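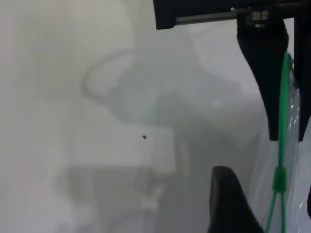
**Paper Handling for Small Archives, Session 3: The zipper bag**
Notes by Aarne Kettunen, Grilmont evening course

Last session was boxes and folders, and several of you asked when we'd get to plastic. Tonight! I love this session, because the slider bag is such a humble thing and there is so much to say about it. Bring your practice bag back out of your kit and keep it next to you while you read.

## Why we start with a slider bag

The kit bag is clear with a green zipper and a green slider. I picked a colored zipper on purpose. Your eye goes straight to it, so you always know which side is the opening, even when the bag is lying at an odd angle on a pale table (and ours are all pale, sorry). With an all-clear bag, people pick it up by the wrong end and the contents slump.

Clear film also means you can check what's inside without opening anything. Every time a bag stays shut, the paper gets handled one time less. Do look closely through the film, though. A small dark mark could be on the paper or on the plastic, and you should write down that you saw it before you decide which.
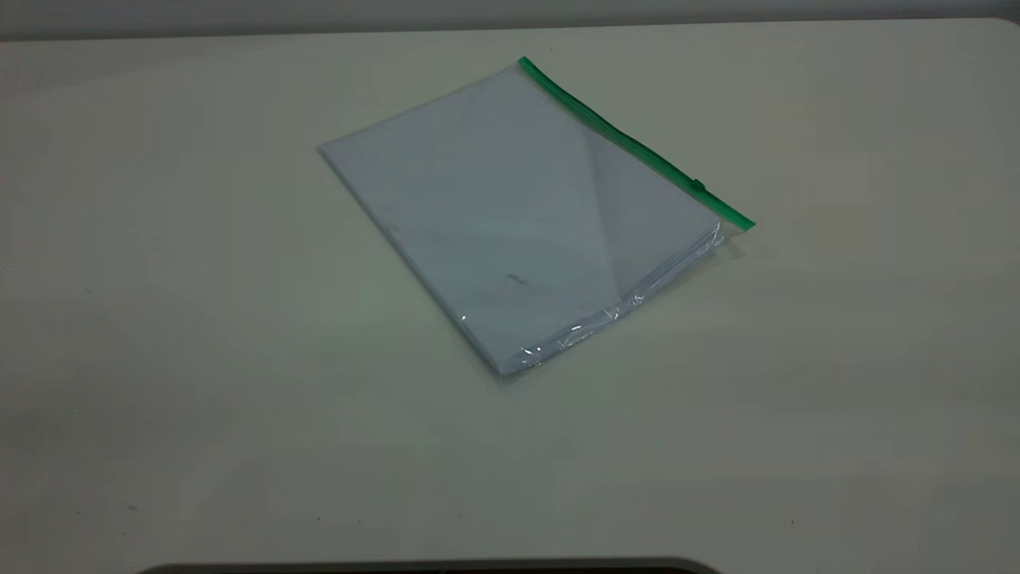 ## Filling it

1. Square up your sheets on the table first. Tap the long edge, then the short edge.
2. Slide the slider all the way to one end. Halfway open is how corners get bent.
3. Lay the bag flat and feed the paper in, keeping one hand inside the mouth to hold the film up.
4. Leave a thin margin of clear plastic on every side. If the paper is jammed against the seams, go up a size.
5. Smooth from the bottom toward the zipper with the side of your hand — slowly, it's worth it — and close.

Our practice paper is blank, so go ahead and make mistakes with it. The Vinley letters come out in session 4, and by then I'd like your hands to know all this already.

## Reading the film

Tilt your lamp and look at the plastic itself. Smooth areas give you one broad, soft reflection. Wrinkled areas break up into lots of tiny bright glints, and those usually gather at the corners and along the folded edges. Once you've noticed it you'll see it on every bag in the building!

Note on your sheet:

- which edges are flat and which are puckered
- where the slider is sitting
- whether the clear band beside the zipper is free of paper

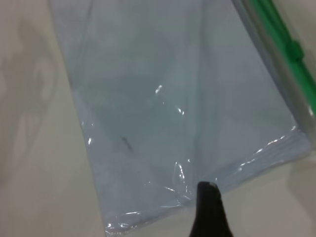 ## Lifting and setting down

A filled bag wants to swing. Hold it close to the zipper, where the film is strongest, and expect it to bunch up under your grip. For a single sheet that's fine. For a thicker stack, put your other hand underneath, or slide a card under the bag and lift the card.

When you set it down, let the lowest corner meet the table first and lower the rest after it. Dropping it flat traps air underneath and the bag skates off — ask anyone from the March group.

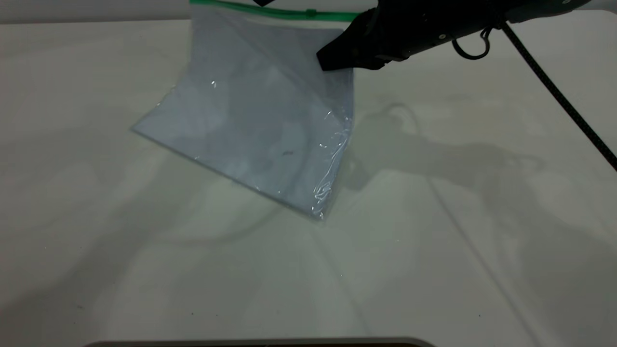 *Lifting from the zipper side, lowest corner on the table.*

## For next time

Fill and empty your bag until step 3 feels easy. Then read the Ikonen handout on labels, pages 2 and 3 only. Labels go on the outside, away from the zipper, and we'll write them together using the box 2759 list.

Spare bags are in the drawer marked Momum.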